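Notas para a palestra "A mesa de toda a gente" (arrumação de mesas partilhadas), sala pequena da Cemis, 12/10/2019

Tenho 40 minutos, contando com as perguntas. Falar devagar no princípio, que eu disparo sempre quando estou nervosa.

Começar sem me apresentar muito. Digo o nome, digo que trabalho na Kemitz e que há anos ando a chatear os colegas por causa das mesas. Perguntar logo à sala: quem é que tem em casa ou no escritório um rato de computador que já não usa e que não consegue deitar fora? Esperar pelos braços no ar. (Se ninguém levantar o braço, levanto eu o meu, que tenho uma gaveta cheia deles!)

Depois entro no assunto. A mesa partilhada tem um problema que a secretária de cada um não tem: tudo o que lá fica pousado passa a ser de todos, e ninguém lhe mexe. Um rato fica ali porque alguém pode voltar para o buscar, depois vem outro fazer-lhe companhia, e quando damos por isso há ali uma pequena família encostada ao vaso das flores.

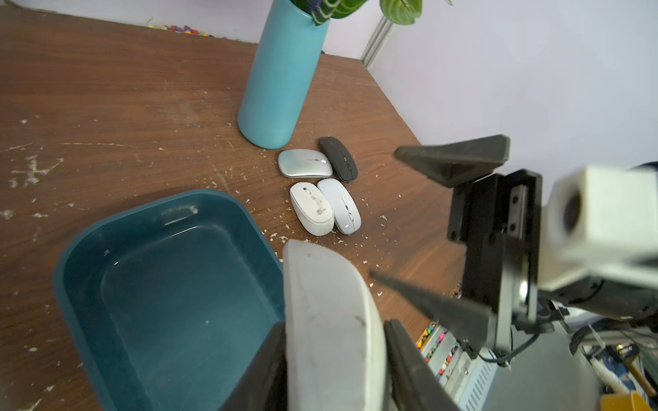 Michalis Stergiou: deixa-os estar, que assim ao menos sabemos onde é que eles andam. Foi a resposta que recebi em agosto, quando propus lá na empresa tirar os ratos de cima das mesas, e olhem que eu percebo o argumento. Uma coisa à vista encontra-se. Uma coisa numa gaveta, sabe Deus. Contar isto com calma, a malta costuma rir e costuma estar do lado dele.

A minha resposta, e é a ideia principal da palestra: à vista, sim, mas dentro de alguma coisa. Um tabuleiro, uma caixa baixa, um recipiente de plástico com rebordo, o que houver na cozinha. Tem de ser aberto em cima, senão vira gaveta. E não pode ser grande, porque uma caixa grande enche-se de carregadores, clipes e rebuçados, e no fim do mês temos lá dentro a mesa inteira outra vez.

Falar também do que fica. Eu gosto de um vaso na mesa, mesmo que as flores sejam artificiais (as minhas são, mato tudo o que precisa de água). Um vaso diz que aquele sítio é cuidado, e as pessoas pensam duas vezes antes de largar ali a tralha. Pensam duas vezes e largam na mesma, mas pronto. E depois há as prateleiras! Toda a gente compra prateleiras e depois não põe lá nada, porque o braço vai sempre para o tampo. 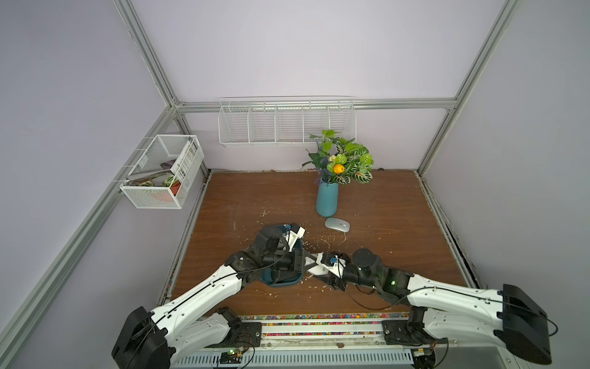

Portanto a regra que eu uso é a da distância. Se para arrumar uma coisa tenho de me levantar, não arrumo. O recipiente tem de estar na própria mesa enquanto se arruma, e só no fim é que vai para a prateleira, já cheio, numa viagem só. Em Trernach fizemos isto numa sala com 7 mesas e demorámos 55 minutos, com pausa para café incluída. Não correr nesta parte, é a que as pessoas apontam.

Pequeno desvio, se houver tempo: as migalhas. Limpar o tampo depois de tirar as coisas, nunca à volta delas. O Jenő Sárközi passava o pano a contornar cada objeto como quem corta relva à volta das árvores, e ficavam lá as ilhas todas desenhadas. Há marcas que já não saem, riscos e manchas velhas, e com essas vive-se.

Voltar aos ratos. Pô-los em fila, deitados, um a seguir ao outro, sem os empilhar. Os gordos ocupam mais, os fininhos cabem em qualquer lado, e eu começo pelos gordos. As garrafas de água ficam para outra volta, cada pessoa leva a sua.
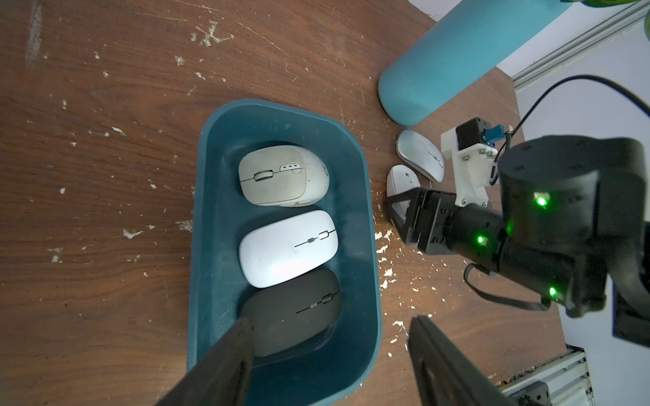

E quando o recipiente estiver cheio, parar. O que sobrar fora dele é que obriga a decidir: experimenta-se, dá-se a alguém, vai para a reciclagem de eletrónicos. Na Makris puseram um papel colado na caixa com a data e, ao fim de 3 semanas, o que ninguém tinha reclamado seguia para doação. Achei duro ao princípio, agora faço igual.

Perguntas. Vão perguntar pelos cabos, perguntam sempre. Dizer que os cabos são outra palestra e que aceito convites. Deixar a folha com os contactos junto à porta e não me esquecer do casaco na cadeira.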